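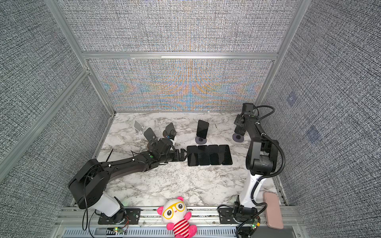
3.2 Licensing rules and the choice of site

The second part of the survey dealt with where operators would serve alcohol if the province extended the permitted area beyond the dining room. At present a hotel in the study region may pour drinks only inside a room named on its license. A guest who carries a glass to the terrace puts the license at risk, and several managers told us they had been warned in writing.

We sent the questionnaire to 100 hotels and guesthouses in August and followed it with interviews at 11 of them. Grotent, the largest operator in the group, answered for all its houses with a single form, which we treat as one response. The Vindlow guesthouses answered separately.

Most managers wanted the terrace first and the lobby second. Few asked for service in guest rooms – the main worry there was cleaning and damage, and minibar sales were described as too small to matter. Campsite owners gave a different order. For them the shared kitchen and the fire pit came before anything indoors, and two said they would not apply at all if each pitch needed its own floor plan.

The fee was the point on which answers differed most. The draft of 16/02/2021 sets it at 3,000 per added area, with no reduction for seasonal businesses. Bielecka and Kołodziej argued in an earlier paper that a flat fee favors chains, and our interviews give some support to this. Small houses spoke of the fee as a reason to wait a season. Grotent did not mention it.

Figure 4 shows the preferred areas by type of business. Hotels and guesthouses are close enough that we combined them in the later tables.

Figure 4. First choice of added service area, by type of business. Blank answers are left out.

Staff training came up less often than we expected. The Skandent course is accepted by the licensing office, but only for employees hired for the full year, and summer staff are covered by the manager's own certificate. We return to this in Section 4.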